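Wisau 小物布類の整理記録
ギャラリー > 寝室 > 記録244

記録244 寝室の小物布類:巻き、束ね、トレーへの集約

寝室で使う小物布類の整理に関する記録。対象はハンカチ、小型タオル、靴下、髪留め用の布製品、メッシュ地およびレース地の端布、それらと一緒に置かれる紙製品である。衣類本体、寝具、カーテンは別記録で扱う。
整理の手順と用語はWisau共通手順書の第3版に従う。旧版では「丸め」と「巻き」を区別していなかったため、古い記録を参照する際は注意のこと。
本文の手順部分はArnaldo Gouveia、素材部分はAsger Kárasonが担当した。

作業面
寝室の小物布類は、原則としてベッドの上で広げて仕分ける。机上と比べて面積が取れ、布が滑り落ちにくい。シーツは敷いたままでよい。ただし柄物のシーツの上では、淡色で目の粗い布の輪郭が読み取りにくくなる。糸端の確認をする場合は、無地の布か厚紙を下に入れる。
マットレスは沈むため、トレーの水平は出ない。縁のあるトレーを使うこと。背の高いものは中央に寄せるか、奥側の縁にもたせかける。縁の低い盆を使った場合、巻いたものが転がって隣の区画に混ざる。

用語
巻き:布を一方向に巻き、円筒形にした状態。芯は入れない。
束ね:布を寄せるか巻くかしたうえで、帯、紐、ゴムのいずれかで一か所以上を括った状態。
折り:折り線を付けて平らにした状態。立てて置くか寝かせて置くかは問わない。
掛け:他の品物の上に広げて渡した状態。保管の形とは認めない。仕分けの途中に限って用いる。
集約:種類の異なる小物を、一つの容器に移すこと。容器内の区分けは含まない。
頭:束ねたもののうち、括りより上に出て膨らんだ部分。
胴:括りより下の部分。

集約の手順
最初に容器を決める。寝室の場合は四角いトレーを標準とする。丸盆は隅がなく、折ったものを立てて寄せる場所が取れない。
次に、折ったものと巻いたものを先に入れる。形が決まっているため、これらが仕切りの代わりになる。束ねたものは仕切りとして使わない。頭が膨らんでいるので、押されると傾き、隣の列を崩す。
髪留め用の布製品は手前に置く。使用頻度が高く、奥に入れると取り出すたびに他の品物が動く。
ぬいぐるみは布類に含めないが、寝室では一緒に置かれていることが多い。集約の段階では除かずに入れ、区分けの段階で棚へ戻す。先に除くと、どの容器の脇にあったものか分からなくなる。
紙製品のうち、携帯用のティッシュはトレーに入れてよい。箱のティッシュはトレーの外に置く。装飾のあるケースに入ったものは、ケースごと動かす。
目の粗い布を最後に入れる。先に入れると、髪留めの縫い目や靴下の編み目に糸がかかる。

写真
1枚目は目の粗い布を束ねたもの、2枚目はトレーに集約した小物布類。
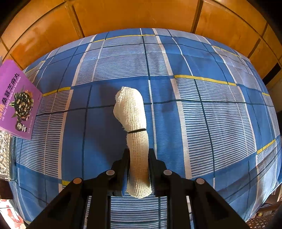
頭の下を細い黒の帯で括ったメッシュ地。下端にも格子の目が出ている。 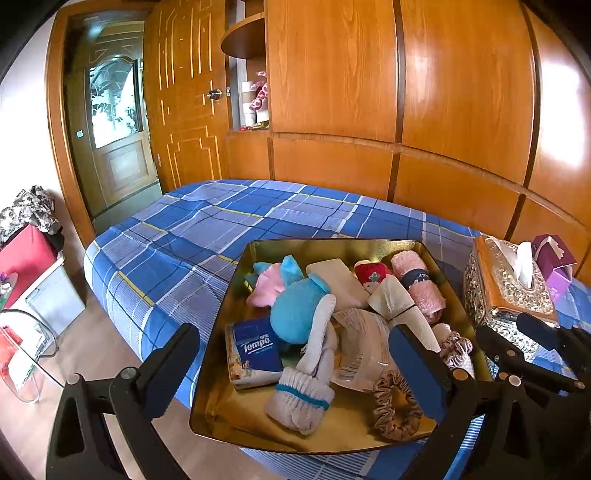 目の粗い布の束ね方
ガーゼに類する目の粗い布は、折りでは形が保てない。折り線が付いても、糸が動いて線が消える。小さいものは巻くだけで足りるが、長さのあるものは括る必要がある。
巻き始めは耳のある側とする。耳がない端布では、ほつれの少ない側を選ぶ。ほつれた側を内側に入れると、次に開いたときに糸が内部で絡み、広げる作業に時間がかかる。外側に出しておけば、少なくとも絡む箇所が見える。
巻きの強さは一定にする。始めを強く、終わりを弱くすると、括った位置から布が抜ける。逆の場合は胴が痩せ、頭だけが大きくなる。
括る位置は、全長の中央より上とする。中央で括ると両端が開き、立てることも寝かせることもできない。上寄りで括った場合は頭が開くが、胴が円筒のまま残るため、持つ場所ができる。
括りは一か所を標準とする。二か所にすると形は安定するが、開くときに帯を片方だけ外して引き出す人が出るので、糸を傷める。長尺のものに限り、二か所目を認める。
括った後、頭を軽く引いて布の重なりをならす。強く引かないこと。格子の目が斜めに伸びると、水を通すまで戻らない。
飛び出した糸端は切らない。切った糸の先が短くなるだけで、ほつれの起点は残る。気になる場合は、縁かがりを先に行い、その後に巻き直す。

帯の選定
目の粗い布には平たい帯を使う。丸ゴムは目に食い込み、外すときに糸を引く。針金入りの結束紐は端が尖るため、布には使用しない。
帯の幅は、布の目が十分に隠れる程度とする。狭すぎると一本の糸に力が集中する。広すぎると折れて、結局は狭い帯と同じ働きになる。
濃色の帯は、淡色の布に巻いたときに括りの位置が確認しやすい。ただし新品は先に単独で洗い、色落ちを確認しておく。濡れた布を括ったまま放置すると、帯の色が移ることがある。移った色は漂白で薄くなるが、目の粗い布は漂白に弱いものが多く、勧めない。
伸縮性のある帯は、保管中に緩む。季節の終わりに締め具合を確認し、指で押して動くものは交換する。
この記録系列ではDrullisの平帯とFlilanoの織り帯を併用している。Drullisは伸びるので着脱が速い。Flilanoは伸びないので位置がずれない。短期の集約には前者、棚に戻すものには後者を用いる。記録票には帯の種類を書くこと。色だけの記載では後から区別できない。

タオル類の巻き
小型タオルは長辺を二つ折りにしてから短辺側より巻く。折らずに巻くと幅が残り、トレーの縁を越える。
パイル地は巻き終わりが摩擦で止まるので、帯がなくても形は保てる。帯を使うのは、同じ色のものが複数あり、持ち主や用途を分けたい場合である。帯の色を用途に割り当てる方法は、家族の人数が多い家では混乱の元になる。割り当てるなら種類を絞り、表にして棚の内側に貼る。
平織りの薄い布は巻いても戻る。柄のあるものは柄を外側にして巻くと、開かずに識別できる。戻りやすいものは、パイル地の巻きと縁の間に挟んで置く。
ハンカチとナプキンは折りを標準とする。立てて置く場合、折り山を上にする。端を上にすると、隣のものを取るときに指が入って開く。

靴下
片方だけ見つかったものも集約に含める。対になるまで別の袋に入れる方法もあるが、袋の存在を忘れやすい。
履き口を折り返して二足を一つにまとめる方法は採らない。ゴム部が伸びる。つま先から折って履き口を上に向け、立てて入れる。履き口の近くに線や模様がある品は、この向きにしておけば照合が早い。
白の靴下は洗濯回数により色が変わるため、色だけで対を判定しないこと。履き口の編み、線の幅、かかとの切り替え位置を順に比べる。

髪留め用の布製品
サテン地のものは滑りがよく、他の布に絡まない。表面に引っかき傷が付きやすいので、金属の縁に直接当てないようにする。金属製のトレーを使うときは、縁から離すか、間に折った布を入れる。
色の近いものが混在する場合、照明の下で判定しない。電球色の光では、くすんだ紫と薄い茶の差が小さくなる。窓際で確認するか、内側の縫い糸の色を見る。
中のゴムが切れたものは、縫い目を一部ほどけば交換できる。ゴムの長さは、古いものを引き出して伸ばさずに測る。切れた個体では復元できないので、同じ大きさの別の品を基準にする。

トレーの材質
木製は布が滑らず、金属製は埃を拭き取りやすい。寝室では金属製を使うことが多いが、光沢のある仕上げは指紋が残る。仕分けの後に乾いた布で拭く。
塗装品は隅の塗膜から傷む。硬いものを隅に入れないこと。鍵、クリップ、ヘアピンは小皿に分ける。ヘアピンは布に刺さったまま洗濯に回る例があり、目の粗い布ではそのまま穴になる。
底に敷く布は、無地で毛羽の出ないものを選ぶ。フェルトは適さない。サテン地に繊維が付着する。

棚へ戻す順序
一、紙製品。
二、ぬいぐるみ、飾り物。
三、折ったもの。
四、巻いたもの。
五、束ねたもの。
六、髪留め用の布製品。
紙製品を先に戻すのは、置き場所が固定されているからである。飾り棚に戻すものは、棚板を拭いてから置く。曲面の棚板では、底の平らな容器を先に置き、柔らかいものをその脇に寄せる。
束ねたものは、頭を手前にして寝かせる。立てて収納できる深さの引き出しがあれば立ててもよいが、その場合は胴を下にする。頭を下にすると、膨らみが潰れて巻きが偏る。
造り付けの戸棚では、戸の開閉で棚内の空気が動き、軽い布がずれる。目の粗い布を戸の近くに置かないこと。溝や合わせ目に糸が入ると、戸を動かしたときに引き出される。

洗い
目の粗い布は束ねたまま洗わない。帯を外し、全体を開いてから洗濯ネットに入れる。ネットの目は布の目より細かいものを使う。同程度の目だと糸同士がかかり、取り出しに手間がかかる。
手洗いの場合、水を張ってから布を入れる。布の上に直接水を当てると、格子が一方に寄る。端布一枚であれば水量は800ミリリットルで足りる。押し洗いとし、もみ洗いはしない。
脱水は乾いたタオルに挟んで行う。絞ると目が斜めになる。平干しが基本で、竿に掛ける場合は格子の縦糸が竿に対して直角になるようにする。
アイロンは当て布をして低温。スチームは縮みの有無を端で確かめてから使う。素材表示のない布では、燃焼による判別を家庭で行わないこと。判別できない場合は最も弱い素材とみなして扱う。

生成りと変色の区別
クリーム色の布について、元の色か黄ばみかという質問が多い。縫い代の内側、または耳の重なった部分を開いて比べる。内側と外側の色が同じなら元の色とみてよい。外側だけが濃い場合は、光か皮脂による変色である。
束ねて長く置いたものは、帯の下だけ色が残る。帯を外した跡に淡い線があれば変色が進んでいる。この線は洗いで目立たなくなることがあるが、完全には消えない。帯の位置を時々ずらすと差は小さくなる。
照明の当たり方で、同じ束の中でも色が違って見える。判定は束ねたままでは行わない。

記録票の書き方
品名、素材、色、形(巻き、束ね、折り)、帯の種類、戻し先を一行に書く。素材が確定しない場合は「メッシュまたはレース」のように両方を書き、推定で一方に絞らない。後の担当者が洗い方を決める際、推定か確定か区別が付かなくなる。
台帳の登録は現在1286件。寝室の小物布類は、台所の布巾類に比べて素材不明の割合が高い。購入時の表示が切り取られていること、贈答品の包み布が混ざっていることが主な理由と考えている。
包み布を再利用する場合は、元の用途も欄外に書く。糊の残った布は初回の洗いで寸法が変わる。

訂正と追記
旧記録で「布製リング」としていたものは「髪留め用の布製品」に統一した。検索時は両方の語を用いること。
帯の外し方について、Azevedoの利用者から、結び目を切って外してよいかとの問い合わせがあった。織り帯は切らずにほどく。切ると再使用時に長さが足りなくなる。どうしてもほどけない場合は、結び目の反対側を切り、縫い合わせて短い品物に回す。
束ねの保管期間の上限は第3版では定めていない。Kárasonの手元では、棚に入れた束を3月に一度開き、糸の切れと虫の有無を見て、元の耳の側から巻き直している。

前の記録:寝室 枕まわりの布
次の記録:廊下戸棚 端布の箱
一覧へ戻る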